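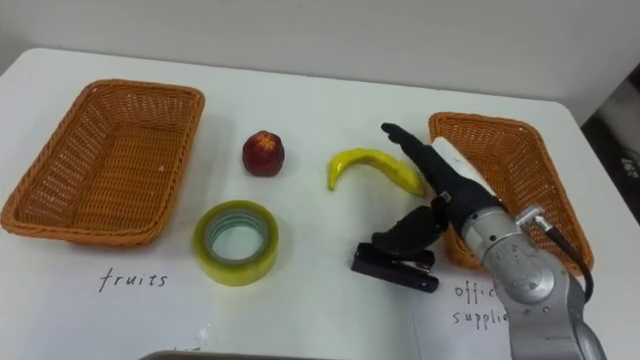
Pieter Aerts来信认为，地方资料室在类名尚未经过读者试用之前，不宜先行印制标签，更不宜据此订购柜架；手写的类名随时可以更换，印好的类名则往往会沿用到无人记得其来由为止。他在信中还问，上一篇文章所述的分类表，是否征求过实际前来查阅者的意见。

来信所提问题，本人认为有必要专文答复。以下就Potby地方资料室的分类、标签与著录工作作一说明。所述意见仅代表本人，与资料室的正式文件如有出入，以正式文件为准。

一、关于现有馆藏的基本情况

Potby地方资料室的藏品以De Smet旧藏为主体，包括商号账册、苗圃与果园目录、往来信函、地契抄本、节庆传单以及一批尚未辨认的照片。移交时共计269盒，盒外大多附有原主所写的简短字样，例如“杂件”“河边”“旧信之二”。这些字样对原主而言含义明确，对后来的读者则帮助有限。尤其是“河边”一类，开盒后可见租约、收据与一份排水工程的来往文书，三者之间的关联，至今只能依靠地名推断。

已完成逐件著录的藏品为626件，其余仅有盒级说明。上一篇文章称“著录工作已具规模”，措辞不够严谨，现予更正。盒级说明可以告诉读者大致应当打开哪一盒，但不能替代逐件著录，两者在统计时应当分列。

二、关于类名的拟定

初版分类表参照了Stelbridge资料室的体例。该体例以文件形式为第一级，以年代为第二级，层次清楚，便于管理人员上架。其不足之处在于，读者通常并不按照文件形式提问。前来查阅的居民会问某条街上的面包房何时歇业，某家果园种过哪些品种，祖父的名字是否出现在某次集会的名单上。面对此类问题，“账册”“信函”“单页印刷品”等类名提供的线索很少，读者须先由管理人员代为转换，方能着手查找。

答复Pieter Aerts的询问：初版分类表未曾征求读者意见。当时的考虑是先完成上架，再行修订。现在看来，这一安排使后续修订的成本有所增加，部分盒子已贴上新签，改动时需连同目录一并更正。

修订稿拟以主题为第一级，以文件形式为第二级。主题类名应当采用本地居民日常使用的词语。以农产为例，初版设“园艺作物及其衍生贸易”一类，语义周全，却少有人在检索时想到；修订稿改为“水果”“蔬菜”“花木”，另设“市集与买卖”一类收纳交易文书。一份苗圃目录若同时涉及果树与花木，归入篇幅较多的一类，并在另一类下作参见。篇幅难分主次的，归入“花木”，参见“水果”。这一规定并无深意，仅为求得前后一致。

类名应尽量简短。字数较多的类名在目录中尚可容纳，写在盒脊上则必须缩小字号或者换行，老年读者辨认时颇为吃力。类名亦不宜使用“其他”。初版“其他”类下所收的盒子，经复查，多数可以归入已有类别，当时列入“其他”，主要是下班之前未及细看。

三、关于手写标签的试用

本人赞同来信中关于手写标签的意见，并建议将其定为试用期内的正式做法。具体要求如下。

标签一律使用无酸纸，以黑色颜料墨水书写，不得使用圆珠笔。圆珠笔油在部分盒面上会逐渐洇开，De Smet旧藏中已有数处因此难以辨读。书写以清楚为准，不求美观。外文类名可全用小写，但同一批标签须统一，不得有的首字母大写，有的不大写。

试用期内，标签不得粘贴在盒面上，应置于盒前或插入透明签套。原主所写的字样无论是否准确，均须保留，并原文录入著录项中的“原题”一栏。曾有意见认为，原题与新类名并列容易引起混淆，可以在拍照存档之后遮盖。本人不同意这一做法。原题本身即为档案的一部分，遮盖之后，读者无从得知原主如何看待自己的文件。

每次更换类名，应在登记簿中写明旧名、新名及更改理由。理由一栏不得仅填“不妥”。Stelbridge的登记簿在这方面可资借鉴，其中一条写道，某类名更改的原因是读者多次将“水运”理解为自来水。寥寥数语，后来的管理人员便知不可改回。

四、关于柜架的采购

Dranmont提供的报价包括柜架与配套签牌。签牌为压制成型，一经制作不能改字，重制须另行付费。以目前分类表的修订频率衡量，现阶段采购签牌并不适宜。本人已建议将两项分开询价，先购柜架，签牌留待类名稳定之后再议。

类名是否稳定，应有可以核对的标准。本人提议，连续3个月未发生第一级类名变更的，即可视为稳定。第二级类名允许继续调整，但调整不得影响盒脊编号。编号与类名应当彼此独立，编号只表示位置，类名只表示内容。初版将类名缩写编入编号，以致改动一个类名便须更换整架编号，此为初版最大的缺陷，责任在本人。

柜架的深度亦需重新核对。现有盒子的规格并不统一，装账册的盒子较深，若按标准深度购置，盒子将突出架外，取放时易受碰撞。报价单上的尺寸系外部尺寸，内部净深须请对方另行书面确认。

五、关于卡片目录的存废

资料室现存旧卡片近2000张，由历任管理人员陆续书写，所用类名与初版、修订稿均不相同。有读者询问，电子目录启用之后，旧卡片是否将予销毁。答复是否定的。旧卡片记录了若干藏品在移交之前的存放位置，个别卡片背面还注有捐赠人的口述，这些内容尚未转录。

旧卡片将维持原有次序，不按新分类表重新排列。重新排列看似方便，实则会使卡片之间的相邻关系消失，而相邻关系有时是判断两份文件同源的仅有依据。去年核对一组苗圃信函时，信中没有署名，信封亦已遗失，正是依据前后卡片的笔迹与顺序，才得以将其与同一家苗圃的目录归在一处。

需要查阅旧卡片的读者，可向值班人员提出，在阅览桌前使用。抽出卡片时请以书签纸标记原位，阅毕放回。

六、关于读者意见的收集

修订稿将于十一月在阅览室陈列，随附空白纸条。读者如在某一类名下未能找到所需资料，请在纸条上写明原本设想的词语，例如“原以为会在‘学校’下面”。此类记录较之笼统的满意与否更有用处。纸条无须署名，但请写明所查内容的大意，以便管理人员据此增补参见。

星期日下午开放时段来访者较多，值班人员往往难以逐一解答。有关分类表的书面意见可投入门口信箱，本人将在下一次更新中集中答复。涉及具体家族文件的查询不在此列，仍应按原有程序填写申请单，其中涉及尚未公开的信函者，须待捐赠方书面同意后方可提供。

Pieter Aerts在信末另附一份果树品种名单，请求与馆藏目录核对。已核对的部分中，有数个名称拼写不一，尚不能断定是同一品种的异写还是不同品种，暂按各自原文著录，互作参见。未核对部分所在的盒子目前仅有盒级说明，待逐件著录完成后另函奉告。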